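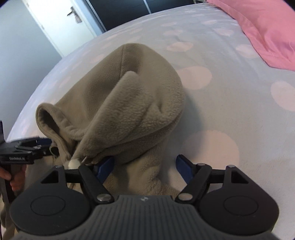 11/10/2018

I spent last evening with the Flistholm robotics club, and I came home wanting to fold everything in my closet. The club has been at it since July, trying to teach a pair of grippers to handle clothes, and they finally have a date for showing it off: the Jallport student meet, where they'll be up against teams from Dewan and Okovmont.

If you've ever watched a robot pick up a box, you know that part looks easy these days. A hoodie is a whole different animal! It slumps, it bunches, the hood flops over whatever you were trying to grab, and the strings get into everything. Els De Graaf, who coaches the club, told me they started with dish towels and got cocky. Then somebody brought in a fleece hoodie and the mood changed (her words, and she was laughing when she said them).

The way they work is pretty simple to follow, even for me. The students hold the grippers in their own hands and do the job themselves, slowly, over and over, and the recordings go into the program that will have to do it later. They've done 800 of these runs so far. Most were on beds and couches at home, because Gerrit Van Hecke thinks a nice flat lab table makes everybody lazy. He's 16 and has strong opinions about sleeves.

I got to try one. I'm terrible at it. You squeeze, you think you've got the fabric, and then you lift and you've got a pinch of fuzz. Jeanine Vermeulen talked me through it: go for the edge of the hood first, get one finger on each side of the cloth, then bring in the other hand. It took me four tries to get the thing flat, and she was very nice about it.

At Jallport each team gets three pieces of clothing it hasn't seen before and a time limit that the kids all think is too short. Jozef Hoekstra, who's handling the software, told me he'd be happy with two out of three. Hanneke Claeys wants all three and isn't shy about it, so I expect some lively practices between now and then.

The club is also collecting old clothes to practice on, the lumpier the better. You can drop them off at the Flistholm school office any afternoon. Just wash them first, please. Els asked me to put that in.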